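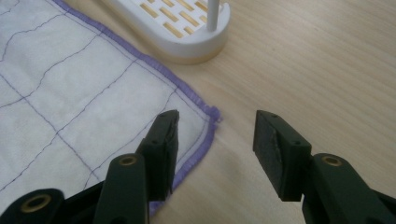
White quilted cloth with a lavender-purple binding, on the table.

Tips for keeping generated files out of trouble

I keep a page of workshop tips for the bench, and this lot is for the other workshop, the one with a keyboard in it. I write small scripts that spit out source code, mostly register maps for my Nirlow boards, and I've made every mistake going.

Put the generated files in their own folder. Mine is called "out" and I never open anything in it to edit. I used to keep templates and output side by side, and one evening in November I fixed 2,000 lines of the wrong one. The next build wiped the lot, of course!

Print a banner on the first line of every generated file, with the name of the template it came from. Leave the time and date out of it, or your version control will think the file has changed on every run.

Make files read-only as soon as they're written. Your editor will moan when you forget yourself, and a moan is what you want.

If the compiler says there's an error on line 650 and your template only has 228 lines, don't go counting on your fingers. Most languages have some sort of line marker you can print so that errors point back to the template. Aatos Kiiskinen put me on to this when we were both working at Lappalainen, and I sulked for a day about all the hours I'd lost (he was very nice about it).

Sort everything before you loop over it. Some scripting languages hand you the keys of a table in whatever order they fancy, and then two runs give you two different files from the same input. Horrible to track down.

Stop the build if the script fails. Write to a temporary file first and rename it at the end - otherwise you get half a file that compiles just well enough to fool you.

Indent the output properly. Yes, it's only for the machine, but you'll be reading it at midnight sooner or later.

Keep the clever stuff small. If a template has more script in it than code, I move the script into a separate file and give it a sensible name. My old Wiken project never got that treatment and I still don't like going in there.

Next time: labelling cables, as promised to the Gendthorpe lot.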